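Home News Business Council Sport What's On Contact

Musavcombe library computers to be replaced before winter

The public computers at Musavcombe library will be taken out and replaced over the coming weeks, the town council has confirmed. Work starts in October and the library will stay open throughout, although the study area on the first floor will be closed in the mornings until the job is finished.

The library has 18 machines for public use, spread between the ground floor, the study area and the children's section. Most were bought together and have been repaired several times. Users have complained for at least two years about long waits to log in, and the booking system failed twice during the summer holidays, leaving people unable to print.

The council agreed to the spending at its last meeting. Mridha, which already looks after the phones and network at the town hall, will supply and fit the new computers. Winanik will deal with the old ones.

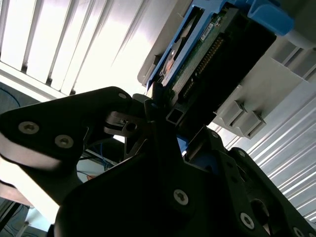 Data protection took up a good part of the discussion before the vote. Library computers are meant to clear everything when a user logs off, but councillors wanted to know what might still be held on them and who would be answerable for it. A hard drive, like the one here in its bright blue caddy, can keep files long after they have been deleted from the screen. Under the agreement every drive must be removed and wiped before any other part is sold or passed on, and any that cannot be wiped must be destroyed. The council will be given a certificate for each one, listed by serial number, and copies will be kept at the library.

Machines that are still usable will be offered to local groups first. The youth centre in Arar has asked for six and the allotment society for one. Other groups have until the end of the month to apply, using the form at the library desk. Groups will pay nothing for the computers but must collect them and will not receive any technical support afterwards. Screens and keyboards can be requested separately.

Whatever is left will be broken down for parts and scrap. The council expects to get 400 pounds back from this, which will go into the library's book fund. It had first been told to expect 2000 pounds, but that figure was based on all the computers being sold in working order, and a survey in the spring found that several were too old to be worth it.
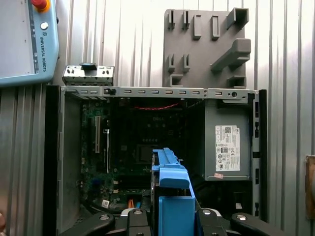
The new computers will be smaller and will be fixed beneath the desks, which should leave more room for people who bring their own laptops. Four places will have larger screens and height-adjustable desks. The council has also agreed to put in extra sockets along the window side of the study area, a change asked for by 41 people in the last library survey.

Printing charges will stay the same. Users will need to bring their library card the first time they log in, as the old guest codes will stop working once the change is made. Anyone who has lost a card can get a new one free of charge until the end of November. After that the usual fee applies.

While the work is going on, computer sessions will be limited to one hour at busy times. Staff will try to keep at least five machines running on the ground floor. Homework club will move to the meeting room, starting at 4pm as normal, and the family history drop-in is suspended until the study area reopens in full.

Bookings can be made at the desk or by phone. Online booking will be switched off for the first week.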